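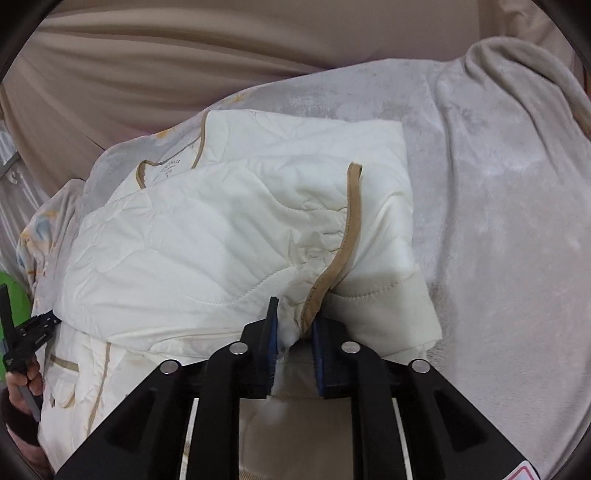
When should a folding demonstration be thrown out? When the person doing it broke one of the written rules, even if the finished fold looks great.

I fought that second half for most of August. I'd come to Jeltau to write about how people set standards for teaching machines to handle clothes, and on my first afternoon I made what I thought was a lovely fold. Jussara Caldeira scrapped it. I'd let go of the cloth and grabbed it again without opening the jaws all the way, and the rulebook (40 pages, ring bound, coffee on the cover) says open fully, every time.

"Pretty isn't the test," she told me, and handed me another one.

The rules I liked best are the small ones. Wait 3 seconds before the first move. Pinch by an edge or a seam when there's one to pinch. Don't help with your knee! I did that constantly.

Despina Ionescu wrote the first draft back when she was at Sileck, and she still argues with it. She wants the regrip rule loosened for padded stuff, where the layers slide around on you. Jussara wants it left alone until they've reviewed 100 more folds — they had 1251 on the shelf when I visited, and the two of them had already disagreed over plenty of those.

My own score by the end of the week was bad enough that I asked Despina to keep it out of this piece. She said she'd think about it.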